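Man-lok Pan
A thread about learning to swim as a grown adult, which I'm doing, and which I can't shut up about 🧵

1/ I started in March at the Brurudmont pool, in the slow lane, with a kickboard and a lot of opinions about chlorine. I could not put my face in the water. Now I can do a whole length of front crawl and I want to tell strangers on the bus!

2/ The breathing is the whole thing. I thought you took a big gulp of air and held it until you needed another one. Nope! You hum it out through your nose the entire time your face is under, and then there's room for the next breath.

3/ If you're nervous, do this in the bathroom sink first. Face in, hum a song, come up. I did the first verse of whatever was on the radio. You feel ridiculous for a minute and then it stops being a big deal.

4/ Stuff I bring: goggles, cap, flip-flops, a quarter for the locker, and a waffle-weave towel, because the thick fluffy kind takes up my entire bag.
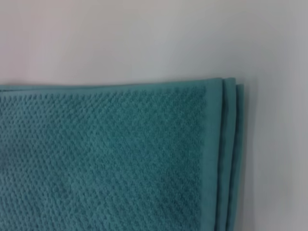 Teal, with those great little bumps

5/ Goggles, though. I went through 2 pairs that leaked before a very patient lady at Leblanc (the sports store by the library) had me press them on with no strap. If they stick to your face for a second, they fit. If they drop, try another pair.

6/ Please don't start with the fast people at six in the evening. Go at 1:30 in the afternoon if your job lets you. It's retirees and one dad doing backstroke and everybody says hi.

7/ Ok, floating! I was sure my legs were too heavy to float. My teacher said look straight down at the tiles, not forward. Head down, hips up, like a seesaw. It worked on my second try and I swallowed half the pool laughing.

8/ Adult classes are smaller than you'd think. There are 4 of us in mine. We bring snacks for after. I had no idea how hungry swimming makes you, I could eat a loaf of bread standing up in the parking lot.

9/ For folding: thirds, then in half, and it fits under the flip-flops. A friend rolls hers and we've agreed to disagree. 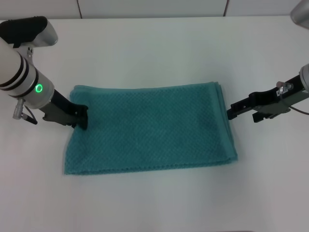
Folded teal towel

10/ I keep a tally in a paper notebook. 47 lengths in one month, most of them ugly! Some with a stop in the middle to hang on the lane rope and think about my life. They all go in the book.

11/ Ear thing: tilt your head, tug the earlobe, hop on that side. My grandma taught me this at the lake in Urkia when I was little and only there to wade. Still the best method I know.

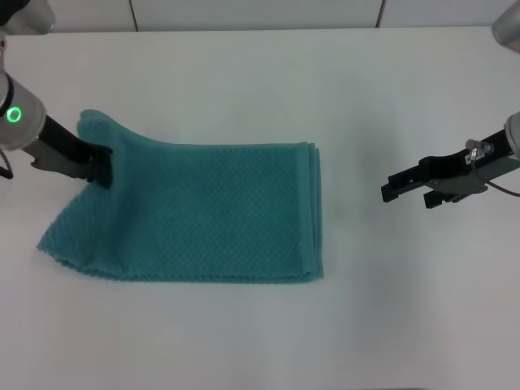

12/ Next up is treading water in the deep end. I can manage it for one chorus of a song. The eggbeater kick makes no sense to my knees yet, so if you have a way of explaining it, reply and I'll try it this week.

13/ Also taking suggestions for a swim cap that doesn't yank your hair out. I've got thick hair, down to my shoulders. Silicone? The fabric kind? Tell me everything.

14/ And if you've been thinking about lessons, call your pool and ask for the adult beginner class. They get that call all the time. I practiced what I'd say and then the person on the phone just asked if mornings were ok!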